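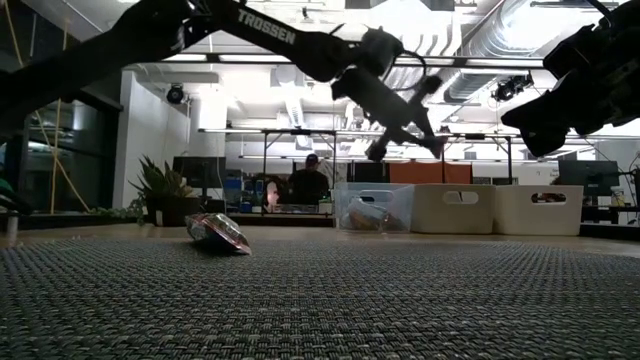
Seed swap season is back, and the drawers are full

If you came along to the last swap you'll know how quickly the climbing beans went, so I'm delighted to say we have plenty this time. Sarla Gautam has been saving hers from the wigwam by the bottom gate, and there are envelopes and envelopes of them, all cleaned and dated in her lovely round handwriting. The doors of the Bavholm reading room open at 3 in the afternoon and we'll keep going until the tea runs out.

For anyone new, you don't need to bring seeds to take seeds. Plenty of people turn up the first time with nothing but a pocket and go home with a whole summer's worth of salad. If you do have something to share, put it in a paper envelope with the name of the plant, the year you saved it and anything you'd want to know if you were the one sowing it. "Slow to get going, then won't stop" was written on a packet of chard I picked up two years ago, and it was exactly right! Plastic bags are best left at home, as even a little damp can spoil a batch.

Please don't bring seed from F1 hybrids. They'll grow, but what comes up may be nothing like the parent, and it's a bit hard on somebody who has given a windowsill to it since March. Squashes and courgettes are tricky for the same sort of reason. They cross with each other very happily, and a crossed one can turn out bitter. A bitter squash shouldn't be eaten at all, so unless you pollinated yours by hand and tied the flowers shut, keep those back as well. Tomatoes, peas, French beans and lettuce are the easy ones and all very welcome.

Birsen Güneş is bringing her long red peppers again. I grew three plants of these in the porch last year and was still picking in November, which I have never managed with any pepper before. She says to start them early, somewhere properly warm, and then to be patient. Mine took nearly three weeks to show and I had all but given up and put the pot out for the sparrows. They dry well on a string too, if you have a spot over the boiler.

Vandana Rawat has offered to do a short session on saving tomato seed, starting at 4, at the table nearest the kitchen. It's the messy method with the jam jar, where the pulp sits for a few days until it smells quite dreadful and the good seeds sink. I've been doing it the lazy way, smearing them on kitchen paper and planting the paper, and that does work, but hers come out so clean and pale and they store far better. Bring a ripe tomato if you want to have a go, and a jar with a lid to carry it home in (upright, please, after what happened in Naveen's car).

A few people have asked how long old packets stay good. Parsnips are the fussy ones and really want to be fresh every year. Onions and leeks aren't much better. Beans and peas will keep for three years or so if they've been somewhere cool and dry, and tomatoes often longer than that. If you're not sure, put ten seeds on a bit of wet kitchen paper inside a tub and see how many wake up. Five or more and I'd sow them, just a bit thicker than usual.

We're also looking for growers for the Pant lettuce. It's a loose, frilly, bronze-edged thing that has been handed round the allotments here for longer than any of us can remember, and last summer only Hajnalka Nyitrai let hers run to seed. That's one wet August away from losing it! All it asks is a square yard, a cane when it bolts and somebody willing to look at an untidy bed until the fluff comes. There are 40 small packets made up and I'd love to see every one of them go. If you take one, leave your name in the green book so we can come and admire it.

The bookstall will be running as usual, and there'll be a box for spare pots and labels under the coat hooks. Square pots are the most wanted. Cake is going on the long table and more would be very gratefully eaten, especially anything without nuts, as we were short of that last time.

The nearest bus stop is Prerkach Lane, and the side door has the ramp. If you can help put out chairs, come at half past two. Anyone who can't make it but would like some of the lettuce can leave a stamped envelope in the reading room letterbox, and Naveen Dwivedi will post a packet on to you.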